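Search notebook entries
Search
Entry 257, August
4 min read

Visit of the Flustex delegation to the Hastumum workshop: computer disassembly demonstration

The delegation was received at the Amarasinghe Street entrance at 9:30 a.m. and proceeded directly to the workshop. Total attendance, including members of the Drukico project and two guests from the technical college, was 32. Safety glasses were issued at the door. The walkway on the north side of the bench was taped off the evening before and remained clear during both sessions.

The purpose of the visit was to let Flustex assess whether the current arm and gripper could take over part of the manual work at its refurbishing line. Flustex handles used office workstations and a smaller number of servers. Its representatives had asked in advance that the demonstration be carried out on real machines, in the condition in which such machines normally reach the bench, and that the training panels used in the spring be left out. This request was met.

Session 1, 10:00 a.m. The approach routine was shown at reduced speed. The arm starts from a hold position 300 mm above the work surface, descends, pauses, and waits for the operator to confirm before it continues. The confirmation step was questioned by the visitors, who consider it too slow for their purposes. It was explained that the step is retained under the present workshop rules and can be removed only after a separate review. The visitors accepted this and asked to be informed of the outcome.

One stop occurred in this session. The controller reported fault 654 (joint torque limit) during a descent close to a chassis wall. The arm was backed off by hand guiding, the fault was cleared, and the routine was repeated from the hold position without a second report. The log has been saved under the entry number. It is recommended that colleagues compare it with the fault logged in June before changing any limits, as the arm pose looks similar on first reading.

Session 2, 1:15 p.m. The discussion turned to access. Memory slots and processor sockets sit low between cables, brackets and sheet metal, and the gripper linkage is broad compared with the hands of an experienced technician. Several visitors wished to see what the wrist camera shows at close range, and the wrist view was put on the large monitor for the remainder of the session. The questions that followed were the most useful of the day. One visitor asked whether the linkage hides the target at the moment of contact. The answer given was that it can, depending on the approach angle, and that a tilted approach has so far given the operator a better view than a vertical one.

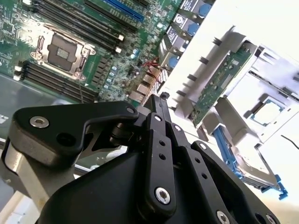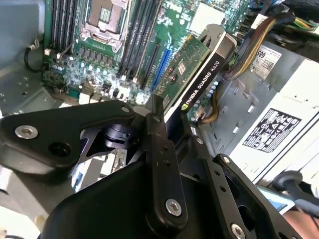 Wrist camera, open cases with the processor sockets empty.
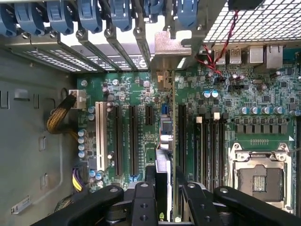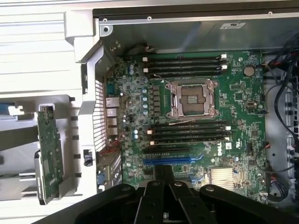
On cables, the visitors and the workshop were in agreement. Loose wiring should be moved aside or tied back by a person before the arm is permitted to enter a case. Flustex already does this at its own stations and offered to send its work instruction. The workshop will adapt the wording to its own format.

Requests made by Flustex before departure:

- a written statement of the smallest clearance the gripper needs on each side
- cycle times with and without the confirmation step
- a second demonstration with narrower finger plates, if these can be made in house

The finger plates are drawn but have not been released. The Drukico team is asked to check the screw positions against the present linkage before anything is sent to the machine shop, as the drawing still carries the earlier hole spacing.

Points for the workshop. The monitor stood too low for those in the second row and should be raised on the wall bracket next time. The emergency stop was tested before each session and both tests were entered in the cell log. Spare safety glasses were used up, and a further box has been requested from stores.

Bench cleared and arm parked at 3:40 p.m. Controller left powered for the overnight backup.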